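Second week with the Mernard kit, evaluation unit, December.

Got in at 8:15 and the left arm had lost its zero again. That makes three mornings running. The fix in the manual takes two minutes: hold the arm against the stop, run the homing command, let go when the light goes green. I did it, it held all day, and I wrote it on the sheet with the others. Ifeoma thinks it's the cold. The heat in the building goes down overnight and the grease in the shoulder joint stiffens, so the arm sags differently when the power drops. Could be. I asked Mernard support and got a form reply with a case number and a link to the page I had already read.

The quote came in this morning too. 4000 for the pair of arms with the rail frame, the grippers and the wrist cameras, and 615 a year on top for the software and what they call priority service. Brukex wants 3000 for something close, no service plan, and you build the frame yourself. Bartosz asked for a straight yes or no by the end of the month. I told him I could say more once we had run the soft produce.

Morning was cable work. The shoulder cable on the second arm is too long for how we have it mounted, and yesterday it snagged twice on the corner bracket. I tied it back with two straps and it was worse, because now it pulled at the elbow when the arm reached. Took the straps off. Tanko had a go with a loop lower down and that was better. It still isn't good. A kit at this price should come with the cable cut to the frame it ships with. Writing that in the review under "assembly," along with the hex screws that are one size in the parts list and another in the bag.

Things I would put on the plus side so far:
The grippers. They close evenly and the pads have enough give that I haven't bruised a mango yet.
Swapping fingers takes one tool.
The hand controller is comfortable. Aminu, who had never touched it, was picking up fruit in ten minutes.
The log files open in anything.

And on the other side:
The zero problem.
Cable length.
The software updates itself on startup with no way to say no. Lost half an hour to that yesterday with Olanrewaju standing there waiting for a demo.
The fan noise from the computers, although that's ours, so I can't really hold it against them.

Lunch at my desk. Called Stergiou to ask about the replacement finger pads, since one of ours is already scuffed on the face and I wanted to know what they go for. They resell for Mernard and were more helpful than Mernard. Pads are sold in sets of 4 and they keep them in stock. The woman on the phone also said to wipe them down with plain water only, no alcohol, and that is nowhere in the manual. I had been using alcohol since day one. Told Tanko, who had also been using alcohol.

Afternoon was fruit into the basket, mangoes and a pomegranate. The wire basket goes at the near end and we move the fruit to new spots between runs so the arm can't get by on habit. I left the cactus on the surface as the thing not to hit. Bartosz doesn't love the cactus but it is a good test. A box you can bump and carry on. With a cactus you pay attention, and so does whoever is driving.
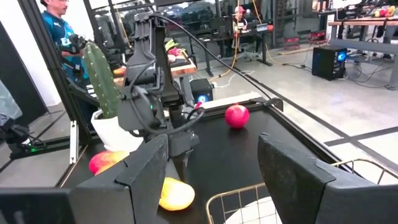
Wrist camera view, afternoon run. Second arm over the mangoes, pomegranate farther back.

The mangoes are easy if you come straight down. From the side they roll, and then you chase them toward the rail. The pomegranate is harder than I expected. It's round enough that the fingers want to push it before they grip it, and the crown gets in the way if you come at it from the top. Aminu got it by opening wide and going lower. I got it on my second try doing the same, then dropped it short of the basket. No damage that I could find.

The wrist camera is decent. With the fingers open you see the surface between them well enough to line up. Anything close in gets hidden behind one finger or the other, and I found myself leaning sideways in my chair to see around it, which obviously does nothing. Brukex mounts theirs higher. I'd like to try one before deciding, and I sent them a note asking for a loaner. No answer yet.

Ifeoma asked whether we could run the Alum scheduler on this and skip the Mernard software altogether. I think yes for the arms and no for the cameras. She's going to look at the camera side tomorrow. If it works we don't need the yearly plan, and that changes my answer on the money.

Shut down at 5:40. Parked both arms in the rest position and photographed the joint readings before cutting power so I have something to compare with in the morning.

To do: order one set of pads. Ask Stergiou if they can cut a shorter cable. Chase the case number. Get the mangoes in the fridge.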